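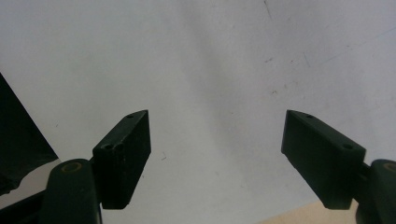 New surface at Flillircombe, May. White or pale grey, depending on whom you ask.

Progress report to the Tautahi Fund: shared kitchen, Flillircombe

Work done since our last report

The old worktops have gone, along with the shelf that was holding up one of them. Their replacements are plain and pale, a choice that took three meetings. Úna Gilmartin wanted something that would show the dirt. Chak-lun Tang wanted something that wouldn't. Úna does the cleaning rota, so Úna won.

All 26 drawers and cupboards have been emptied and sorted. We kept what people use and sent five crates to the hall at Gestcombe, who have been polite about them. We now own 40 matching dinner plates and, for reasons lost to history, a great many gravy boats.

Work not done

The sink. The plumber has visited twice and admired it both times. Mei-kuen Au is chasing a second quote and expects it before the end of the month. Until then washing-up goes on in the back room, in bowls, with the usual conversation.

The labels for the cupboards are printed but not stuck on - we would like one week in which nothing changes places first.

Money

We are inside the budget for surfaces and storage. Plumbing will use up most of what is left, and we may need to move a little across from the line for curtains. Please let Cayetano Tejada know if you would object to that. There are no curtains yet and the window faces a wall.

Next report follows once the taps run.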